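Print this page | E-mail this page

Housekeeping and Accommodation Services, Unit 6
Handout: Planning the cleaning day in a small guest house

Tutor: Drita Leka, Loltham site

Read this before Friday's session and bring it with you. We will be using the Prurley guest house plan again, so have that to hand as well.

Why we plan by room state

Most new supervisors hand out rooms by floor. It looks fair, but it takes no account of how much work each room needs. A room is in one of four states at the start of the day: departure, stay-over, vacant clean, or out of order. A departure takes the longest. A vacant clean room needs only a quick check and a run of the taps.

At Prurley there are 8 rooms on two floors. If six of them are departures and all six are upstairs, the person given the upper floor has nearly the whole day's work. Give out the work by state first, and only then look at which rooms are close together.

Time allowances

Each house sets its own. For the exercises in this unit, use 62 minutes for a departure with two people sleeping in it, including the bathroom. Do not shorten it to make the sums come out. If the rooms do not fit into the shift, write that down and say which room would be released late.

Linen

Kusby, the laundry in our case study, collects once a day in the early morning. Anything stripped after that waits until the next collection. This means the linen store must hold enough for the day in use, the day at the laundry and one spare. Three sets per bed is the usual starting point. Houses with a lot of one-night stays in May and over the summer often need a fourth.

Count linen out as well as in. The case study house lost 3,000 pounds' worth of towels and sheets in one year, and most of it was never traced, as the only count was made on return.

Order of work in a departure room

1. Knock, wait, knock again and go in. Open the window.
2. Strip the bed and take out used towels and rubbish. Check under the bed and in drawers for lost property.
3. Put cleaner in the toilet, basin and bath or shower, and leave it for the time on the label.
4. Make the bed while the cleaner is working.
5. Clean the bathroom. Basin first, then bath or shower, then toilet, using the cloth kept for the toilet only. Lift the lid and seat and clean the underside of both. Gloves stay on until the toilet is finished and come off before you touch clean towels.

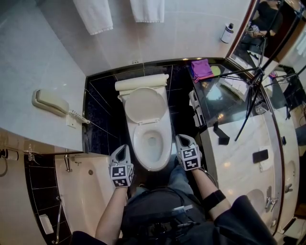

6. Dust from high to low, then vacuum from the far corner back to the door.
7. Replace towels, cups, tea and paper. Shut the window, check the lights and mark the room on the sheet.

Exercise

Using the Bianchini booking sheet from last week, write out a cleaning day for two staff. Show start times, breaks and the order of rooms. Add a short note on what you would change if one departure asked to stay until noon.

Contact: Drita Leka, Accommodation Services, Loltham | Copyright Loltham course materials | Back to top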